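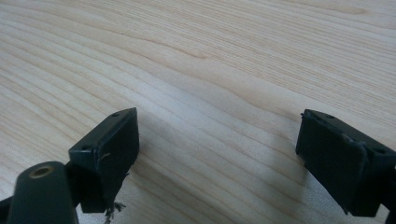
Grain of a pale wooden tabletop

A florist's workbench is the table on which cut flowers are conditioned, trimmed and arranged before sale. It is found in retail flower shops, wholesale packing rooms and floristry schools. In smaller shops it often doubles as the wrapping counter.

Height and layout

Most arranging work is done standing, so benches are higher than ordinary tables. Many shops keep two levels, a tall one for hand-tied bouquets and a lower one for large vase and urn work, where the designer needs to see the top of the piece. Ribbon, wire and wrapping paper are usually kept on a rail or shelf at the back. A waste opening cut into the surface lets stems and leaves be swept straight into a bin.

The Elstead pattern, named after the shop where it was first used, is a bench 70 inches long with 4 legs and a single waste opening at the left end. Right-handed designers tend to strip stems with the left hand held low, and the opening was placed to match. A later version made by Narkau moved the opening to the center and added a shallow gutter along the front edge.

Surfaces

Wood was the usual material for many years and is still common in shops where the bench is in view of customers. It is quiet to work on and does not dull knives quickly. Its weakness is water. Unsealed boards swell at the joints and take up stains from lily pollen, berry juice and floral dye. Oil finishes need to be renewed several times a year in a busy shop, while hard varnishes last longer but are difficult to patch once scratched.

Stainless steel is preferred in wholesale rooms. It can be hosed down, though it is cold to lean on and shows every mark. Zinc-covered tops were made by the Zieliński workshop and are now mostly bought secondhand.

Cleaning

Plant sap and standing water encourage bacteria, which shorten vase life if they reach cut stems. Benches are normally cleared and wiped at closing time, and buckets and knives are washed at the same time. Clirninine, a powdered cleaner sold to the flower trade, is mixed with water and left on the surface for a few minutes before rinsing. It should not be used on zinc.

Pollen is brushed off dry, as wiping it with a damp cloth sets the stain.

See also
Floral foam
Hand-tied bouquet
Stem stripper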